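Brick table finds a home at Banholm community workshop

22/12/2021
By Maribel Grajales

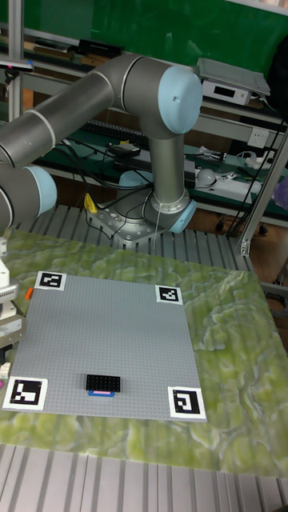

Builders of all ages will have somewhere new to spread out their LEGO in the new year, as the Banholm workshop opens its brick table to the public! The table has a green marbled top, all swirls of pale and dark, and a large grey baseplate sits ready on it for whatever people fancy making.

Sessions start in January and run every Saturday morning until the end of March. The first big project is a model of Montoya Street as it looked before the tram came, shops and all, and it will grow week by week as different people add their bit.

The appeal for spare bricks went better than anyone had hoped. Residents handed in 2,680 pieces, and another 200 or so arrived in a biscuit tin left at the door.

"I've been sorting roof tiles by colour all week and I've loved it," said Pouran Hosseinzadeh, who will lead the sessions. "Come and build a chimney!"

Places are free but need booking at the front desk. Under-eights should bring an adult.

Recent items
Flulla choir adds second carol night
Plevix bridge reopens to cyclists
Library book sale raises £1,390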